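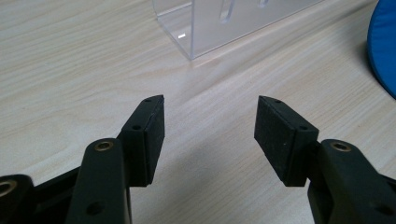
The Case for the Bare Table

Shared workrooms are judged by what they contain. Annual reports list shelving, storage cabinets, lamps and seating, and funding applications are written around items that can be bought and labeled. The surface on which the work is done receives little attention once it has been delivered. It is the position of this essay that a clear wooden tabletop is the most valuable thing a shared room can offer, and that institutions should protect it by written policy.

The question arose at Fascombe, where the ground floor workroom is used by a bookbinding class, a mending circle, two language groups and a number of residents who come alone. The room was furnished with four wooden tables. By January of last year, one of them was available for use. The other three held a paper trimmer, a tray of donated yarn, several boxes of leaflets, a kettle and a display of past projects. Each of these items had been placed there for a sound purpose and with somebody's permission. Taken together, they had removed most of the room from service.

It is easy to regard this as a matter of housekeeping, to be settled by a reminder on the door. Fascombe issued reminders for several years. They were courteous and had no lasting effect. The reason lies in the way rooms of this kind are governed. Objects have owners, and the owners speak for them. The yarn belongs to the mending circle, the leaflets to the information desk. Empty space has no comparable advocate. When a new item arrives and a place must be found for it, the table is treated as unassigned, and therefore as free.

Raymonde MacDonald, who coordinated the workroom during that period, put the matter in plain terms in a note to the management board: "We would never store leaflets in the sink. We store them on the table because we do not think of a table as being in use until somebody is sitting at it." The comparison is a fair one. A sink is understood to be working equipment even when the tap is closed, and the same understanding should extend to a work surface between one session and the next.

There is also the condition of the wood to consider. Pale, untreated or lightly finished tabletops show what has been done to them. A stack of damp paper leaves its outline. A box dragged to one side leaves a scratch across the grain. On a table that is cleared at the end of each session, such marks are noticed early, and most can be dealt with using a cloth or fine sandpaper. On a table that is never cleared, they are found when the table is replaced. At Fascombe, the removal of the leaflet boxes revealed a dark ring that had gone through the finish and well into the wood. The table is still in use, with the ring.

Some boards respond to wear by covering their tables permanently with cloth, vinyl or cutting mats. This practice should be discouraged as a general rule. Covers collect grit underneath, and they slide when a person leans on them. They also hide the grain, which is of more practical help than is commonly supposed. Members of the binding class use the run of the lines as a rough guide when laying out sheets, and small dropped items such as pins and beads are easier to find on a light surface than on a patterned cloth. A mat should be brought out for cutting and put away when the cutting is done.

The strongest objection to a clear table policy comes from the regular users. Shuk-fan Lam, who has taught binding in the room for 19 years, argued against the first draft on the ground that her students lose working time to setting up and packing away. Her objection deserves a full answer. A class with a long project on hand may reasonably need to leave boards under weight until the next meeting, and a rule that forbids this would favor casual visitors over those who have done the most to sustain the room.

The answer adopted at Fascombe was to separate storage from surface and to pay for storage first. A set of deep shelves from Prastetti was installed along the rear wall before any table was cleared. Work under weight now goes on a shelf, on its own board, with a name and a date for removal. Ms. Lam's class continues to lose some minutes at each end. It has gained the use of a second table, and she has since asked that the policy be kept.

Others have taken a different course. The reading room at Gisotetti allots a table to each group and allows its members to keep on it whatever they choose. The arrangement has produced few disputes. It has also produced a room in which a newcomer has no place to sit, and an institution supported by public money should hesitate before accepting that result. A person who enters a shared room for the first time will seldom ask for a box to be moved. That person will look for an open place and, finding none, will leave. Attendance figures do not record the visit.

A written policy need not be long. The version now in force at Fascombe fits on half a page. Tables are to be bare when the room opens and when it closes. Nothing may be stored on a table overnight, including items belonging to the institution. Donations are to be received at the desk and are not to be set down in the workroom. Any fixed equipment, such as a trimmer, must have its own stand, and the cost of the stand is to be included in the request for the equipment. The final provision has proved the most useful. Two requests were withdrawn once the stand was added to the price, and in both cases the group concerned found that it could borrow what it needed from the Triệu Center across the street.

The policy applies to staff without exception. This point was contested at some length, and it remains the one most often tested, chiefly by mail. Boards considering a similar rule are advised to settle it before the rule is announced, and to provide the front desk with a tray large enough for a full day's deliveries.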